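March, 4:30 pm. **Jedero cell, sim side**

Gripper keeps closing off-center on pen pick. Real cell does it too, so not just the model. Checked on the bench first: left finger link bolts had backed off a bit, retorqued, wiped pads. Right side fine. Stroke now 70 at full open, matches the Pesonen sheet.

Then the sim copy. Wrist camera offset was still from before the bracket swap, off by 4 mm. Fixed in the Tulent config, NOT in the scene file (scene gets overwriten on every sync).

Reran pick 31 from the wide-open pose, pen starting over by the right finger.

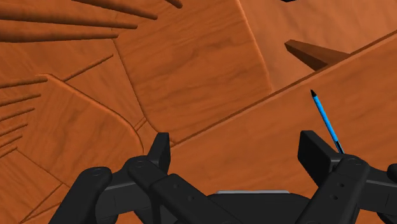 Wood texture is still on everything, leave it, contact params dont care. To do:

- drop closing speed to 5, try again
- check right pad angle against the bench
- copy offset to Bistimine cell, same bracket
- order spare link bolts, drawer is down to the last bag

Config saved, not pushed yet.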